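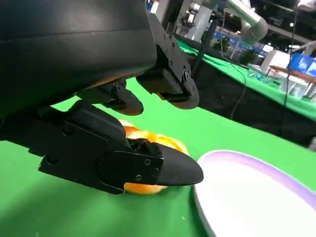
Three fingers, one pepper: the wrist camera's view in the hall.

I've got a soft spot for three-fingered hands, so take all of this with a pinch of salt. But I've spent a lot of my working life with grippers, and I think we judge them on the wrong things.

Every brochure I pick up leads with payload and grip force. Lovely numbers, very tidy, and not much help when the thing you want lifted is a pepper. Peppers are awful (I mean that fondly). They're shiny, they're lopsided, they roll, and no two have the same lumps in the same place. A plain two-jaw gripper like our old Zanex will hold one if you come at it from the right side, but finding the right side is most of the job!

A third finger buys you forgiveness. You can be a bit off with your aim and the hand still has a fair chance of gathering the thing up. What you pay is bulk. Look how much of the pepper is hidden behind that lowest finger – and that's from the camera which is supposed to be guiding the hand. The closer you get, the less you see, just when you'd like to see more.

We ran into exactly this in February, when we put a Draltex hand and a Vimis two-jaw on the same arm and gave them 100 picks each from a tray of veg. The Vimis dropped 8 and the Draltex dropped 4. Hooray for three fingers, I thought, and then I went through the footage and couldn't tell what had gone wrong in any of those four. Fingers, fingers, more fingers. With the two-jaw I could point to each slip and say why.

So my grumble is with makers who sell the hand and the camera as separate things. Yordanov at least lets you swing the camera bracket out to one side, which is ugly and catches on cables, and I'd still have it over a neat mount that stares at its own knuckles. I'd happily pay roughly 4000 more for a hand drawn from day one with a clear line of sight down to the fingertips.

And please, bring awkward vegetables to your demos. I've seen enough foam cubes.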